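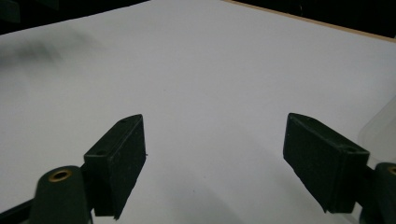 Notebook, preparation room, Bustos building
November, entry started 09.20

Work on white surfaces, continued. Purpose of this week's work is to settle how the long bench is covered and cleaned for sorting and layout jobs, and to write it down so that the next person does it the same way. Previous notes on this are scattered through the back of the old book and two of them contradict each other.

Bench and materials

Long bench under the window, white top, 2,931 mm along the front edge. Short bench by the sink, also white top, 1,958 mm. Both measured again today with the steel tape. The figure in the old book for the short bench is wrong by the width of the splashback, which somebody had included.

White paper is the Plovell roll, 46 cm wide. Two strips laid side by side cover the long bench front to back with an overlap. One strip is enough for the short bench if the back is left uncovered. The Riveck sheets are a whiter white and lie flatter, but they are cut to size and leave joints across the bench every time. Joints catch small parts and grit. Kept for single-tray work.

Tape is the low-tack paper kind from Emach. The clear tape leaves a line of adhesive that goes grey within a day and then has to be taken off with solvent. Please do not use the clear tape on either bench.

Preparing the surface

1. Clear the bench. Anything that lives on it goes on the shelf above, including the lamp base.
2. Brush from the back towards the front edge into the pan. Do not brush along the length, it moves grit into the corner by the wall.
3. Wipe with a damp cloth, then a dry one. Leave ten minutes before laying paper. Paper laid on a damp top cockles and does not recover.
4. Unroll the paper with the curl facing down. Tape the left end first, pull from the right, tape the right end, then the front edge at three points.
5. Smooth with the side of the hand or a folded cloth. A hard scraper polishes the paper in streaks which show under the lamp.

Overlap runs so that the front strip lies over the back strip. With the overlap the other way the brush catches the edge.

Specks

Main reason for using white at all is that dark debris can be seen. The same property makes it necessary to know what was on the surface before the job started. Dark specks on a white top come from several sources here and they look much the same to the naked eye:

foam and rubber crumb, soft, smears when pressed
pencil or marker dust, smears and leaves a grey mark
metal fines, do not smear, pick up with the magnet if ferrous
flecks in the paper itself, cannot be moved with a brush

Test in that order of convenience, which is brush first, then fingertip in a clean glove, then magnet in a plastic bag. If the brush does not shift it, turn the lamp low and look for a shadow. No shadow means it is in the paper. Ring it in pencil and carry on.

The Plovell paper has more of these flecks than the Riveck sheets. For ordinary sorting this does not matter. For anything where the debris is the result, use Riveck and accept the joint, or work within one sheet.

Lighting check

Overhead tubes only: edges of the bench fall off noticeably darker than the middle, and the paper looks faintly yellow next to the Riveck sheet. Window with blind half down: good until late morning, then a bright patch moves across from the left. Tubes plus lamp at the left end, turned away so that it bounces off the wall: most even of the three. Adopted.

Lamp directly above the work is not recommended. White paper at short distance returns enough light to be tiring after an hour, and small pale parts disappear into it. For pale parts, put a sheet of the grey card down on the white and work on that.

Bare top against paper

Tried the short bench uncovered for two sessions. The bare top wipes clean faster and there are no edges to catch. Against it: it is slightly shiny, so there is a reflection of the tubes in it, and light parts slide when nudged. The top also has old knife marks near the sink end which hold dirt. Brushing does not clear them. A stiff nylon brush with washing-up liquid gets most of it out, followed by two rinses with a cloth.

Paper has more grip and no reflection. It scuffs where hands rest and needs changing when the front edge greys. Under normal use this is the limit on its life, well before tears or stains. Turning the sheet end for end gives a second front edge if the back has stayed clean, which on the long bench it usually has.

Decision for now: paper on the long bench, bare top on the short one, grey card kept flat in the drawer under the long bench and not stood behind the door, where the last lot bent.

Weight of paper

Some confusion in the store about which paper is meant. The card in the wide drawer is 300 gsm and is for labels and dividers. It should not go on the bench as a covering. It springs at the ends, the tape will not hold it and it costs more. The bench roll is the thin one on the floor rack. I have written BENCH on the core in marker at both ends.

Marking out

Pencil only, soft, light pressure. Ballpoint goes through the Plovell paper onto the top if the hand is heavy, as can be seen at the right end of the long bench. Acetone has not shifted it and has dulled the surface next to it, so no more acetone. Will try isopropyl on a corner out of sight before going further.

Grid lines are only worth drawing when a layout has to be left and returned to. Otherwise put a steel rule along the front edge and work from that.

14.45

Changed the paper on the long bench. Old strip was greyed along the front and had one tear at the overlap. Brushed out a small amount of grit from beneath, all of it at the wall end, which suggests it gets in under the back edge. Added a run of tape along the back on this one to see if it makes a difference. Check when the strip next comes up.

Waste paper to the blue bin if clean, general waste if there is metal in it. Fold inwards before lifting.

Outstanding

Isopropyl on the ballpoint mark.
Reorder Emach tape, one part roll left.
Correct the short bench length in the old book.
Second cloth for the dry wipe, the present one sheds lint.
Ask the store if the Plovell roll comes wider, so that the overlap can be done away with.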